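Saturday, late

Spent most of today on the grippers and most of tonight on the money, which is the wrong way around, I know. The tea is cold and I have the Hetano quote open next to me, and I keep scrolling down to the total like it might have gone down since supper.

So, where we are. The quote is for 9 more finger sets plus spare pads, and it comes to $437 before shipping. Selvanayagam wants $200 less for what looks to me like the same list, but their pads are sold separately (of course they are!) and I still haven't found the price for those. I need to email them before I do anything silly with the card.

The dried jujubes are what I really care about. They're small and wrinkled and every one is a different shape, so if I'm going to spend on pads, those are what I want to judge them by.

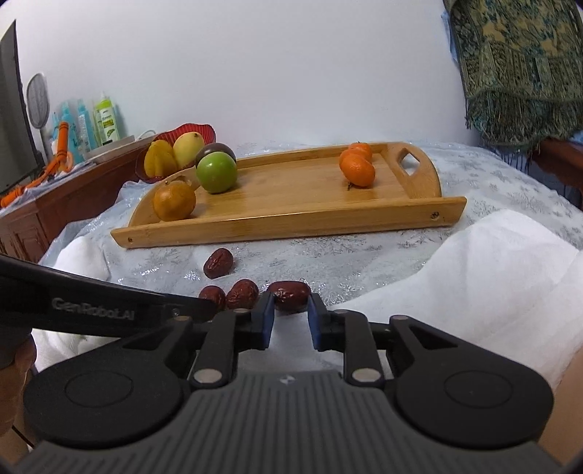 Jujubes on the tablecloth, tray waiting behind.

I love the blue pads, I'll say that. They're also the part I'd want spares of first, so I'm putting them at the top of the list and moving the carrying case down to the bottom. The case is nice but a towel and a cardboard box will do until spring. Same goes for the fancy stand from Plunon, which I have now added to the cart and taken out again 3 times. It's so pretty. I don't need it. (I might need it.)

The other thing I want to plan for is a proper second set of everything, pins and levers included, so one lost screw doesn't stop the whole day. That's where the budget gets ugly, and it's why I want the Dresard people to tell me if they sell the little pins loose or only as a kit. 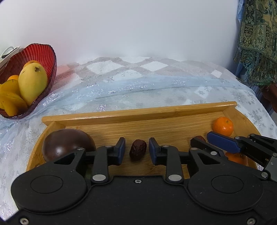 One jujube between the pads, passion fruit and mandarins for company.

Okay, decisions, before I talk myself out of them. Pads first, this month. Finger sets after I hear back about the cheaper quote, and maybe fewer than 9 to begin with. Pins whenever Dresard answers. Nothing from Plunon until January, and I'm writing that down here so I can be mad at myself later if I cave.

Also need more jujubes. That goes under groceries, I've decided, and not equipment.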